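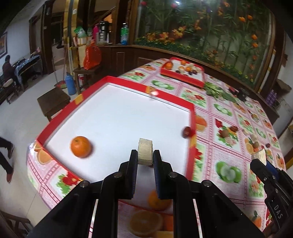
Home Archive Threads Authors Search Subscribe Log in

This site uses cookies to remember your reading preferences. Accept / Settings

Handmade Paper and Plant Fibre List
Subject: Re: Cooking nettle and other local fibres, sheets come out stiff
From: Naveen Rana
Date: July 14, 2024

Dear Declan, dear all,

Thank you for the long message and also for posting me the two sample sheets, which arrived without any fold. I answer inside your text, as I find it easier to follow. Please excuse my English where it is slow. I learned papermaking in another language and sometimes I know the work of the hand but not the word.

Declan Staniforth wrote:

> I cut the nettles in May, before they flowered, stripped the
> leaves and dried the stems in the garage. Then I peeled what I
> could. The bark came away in short bits with a lot of wood stuck
> to it, and after a while I lost patience and cooked the whole
> stems, chopped up.

I think most of your trouble begins here. Whole stems can be made into paper, but the woody middle part has short, hard fibres and they do not cook at the same speed as the bark. When the bark is ready, the wood is still wood. If you continue until the wood is soft, the bark has lost its strength. So the sheet is either full of small sticks or it is weak, and sometimes both.

May is also early for nettle. The stems are still juicy and the fibre in them is thin. I cut mine late in the summer, when the plants are taller than me and the lower leaves are already yellow. At that time the stem breaks with a clean sound when you bend it over the knee, and the bark lifts off in a long strip. A friend in the village of Wakik waits even longer and cuts in the winter, after the rain has done half of the work for him. His fibre is grey and he does not mind the grey. I do mind it a little.

If you have dried stems left, do not try to peel them dry. Put them in a bucket of water overnight with a stone on top, then crush them with a wooden mallet along the whole length. The wood breaks into small boats and you can shake them out. It is boring work and I do it with the radio on.

> I used washing soda from the supermarket, a good handful in
> the big pan, and boiled it for two hours. The smell was bad
> enough that I am now banned from the kitchen.

I am sorry about the kitchen. My own cooking moved outside for the same reason, first to the balcony and then, after the neighbour spoke with me, to a corner of the yard.

A handful is where I would look second. Please weigh the dry fibre and weigh the soda. For nettle bark I take soda at one fifth of the weight of the dry fibre, so for 100 grams of bark this is 20 grams of soda. It must be the anhydrous kind. The crystals sold for laundry contain a lot of water inside them and you need much more, nearly three times the weight. I made this mistake through a whole summer and believed my nettles were of a bad family.

Use a stainless steel pot, never aluminium. Dissolve the soda in warm water first, wear gloves and glasses, and put the fibre in only when it is dissolved. Then keep it at a gentle simmer. A strong boil makes the fibre fluffy and it tangles. The time I cannot tell you, it depends on the plant. I take out one strip every half hour, rinse it under the tap and pull it. When it opens sideways like a small net and the pull along the length still needs some force, I switch off.

> I rinsed it in a sieve until the water was "mostly clear" and
> then gave it a minute in the old blender.

Mostly clear is not clear! Soda that stays in the fibre will make the paper yellow and brittle after some months. I put the cooked fibre in a net bag (the kind for curtains) and leave it in a bucket with changing water for one day, then I touch the water with a strip of pH paper. When it gives the same colour as my tap water, I stop.

About the blender. It is a good tool for old envelopes and it is a poor tool for bark. The knife cuts the fibre short, while beating opens it and leaves it long. You can see the difference with no instrument. Put a pinch of pulp in a glass jar with water, close it, shake, and hold it against a window. Blender pulp shows as little crumbs. Beaten pulp floats like smoke.

I beat by hand on a flat board, with a mallet in each hand if my wrist agrees. For 100 grams it takes me close to one hour. If you want a machine, the small beater called Tuner is sold second-hand from time to time, and I had the use of one for a winter. It is noisy and it leaks at the shaft, but the pulp is lovely. The seller asked 4,000 for it (our currency, not pounds, please do not be frightened) and I hesitated one week too long, so now it lives in Minja and I have still my two mallets.

> My sheets dried on the kitchen window and they look quite
> nice, but they are stiff like crispbread and they rattle when
> you shake them. Also the edges curled up. Is that the size?
> I added some Kakeo because someone on this list said it makes
> the pulp easier to handle.

Here we have to separate two things with almost the same place in the recipe. Kakeo is sold as a size, so it goes in to stop the ink from spreading. It does not help the sheet to form. What the other member meant was probably a formation aid, the slimy liquid which keeps long fibres apart in the vat and slows the water. In the east of Asia it comes from the root of a hibiscus plant. I use okra: five pods, sliced, left overnight in a litre of cold water and then strained through a stocking. It must be used in two days, and in hot weather in one. If it goes thin like water it is finished and you should throw it on the compost.

The stiffness may come a little from the size, but mostly I think it is from the cooking and the blender together. Some of the soft, sticky matter of the plant was not washed out, and it dried like a glue. The rattle is a sign of this. A little rattle is pleasant, in onion skin paper it is even wanted. Yours, I held it next to my ear, is on the strong side.

The curling is only the drying. Glass holds one face flat, but if the sheet comes off before it is fully dry, the other face pulls it. Leave it one more day than you think. Or press it between felts and dry it in a stack under a board, and change the blotters every morning. I like the second way better for anything that will be bound.

> One last question. Is it worth trying other things from the
> garden? I have day lilies, a lot of iris, and leeks that
> went to seed.

Yes to all three. Iris leaves are the most friendly and I wish I had started with them. Cut them when they are brown and lying down in autumn, chop them to the length of a finger joint and cook as above, but begin to test after one hour. The paper is greenish gold and takes a pencil well. Day lily is similar, a bit softer. Leek makes a transparent, crackling sheet with a smell that stays in it for a month, so please keep it out of your bookcase.

What I would not do is mix them in the first pot. Cook each plant alone and write down the weight, the soda, the time and the month of cutting. When you have one good pulp of each you can mix them in the vat as you like.

Now two matters that are not for Declan only.

First, the archive. The search page says we have 3,397 messages in it, and many of the best answers are hidden under a subject line such as "Re: hello" or "Re: Re: question". If you change the topic, please change also the subject. I wanted to find the old discussion about mending a laid mould, where the brass wire had come loose from the ribs, and I had to read through a thread about Christmas cards. If somebody has kept that message, would you send it to me directly? My own mould has the same illness now, on the short side, and I would rather not solder before I have read it again.

Second, does anyone still have seed of paper mulberry, or a rooted cutting? I lost my plant to a late frost. I can send in exchange dried iris leaf, already chopped, or two small couching felts that are too narrow for my new mould.

Declan, I put your sheets between blotters with some light weight and the curl is almost gone. I also tried a fountain pen on the corner of the darker one. The ink did not spread at all, so the Kakeo does its own job well. Send me one from the next cooking, and write the soda on the back in pencil.

With kind regards,
Naveen

Previous in thread Next in thread Reply to list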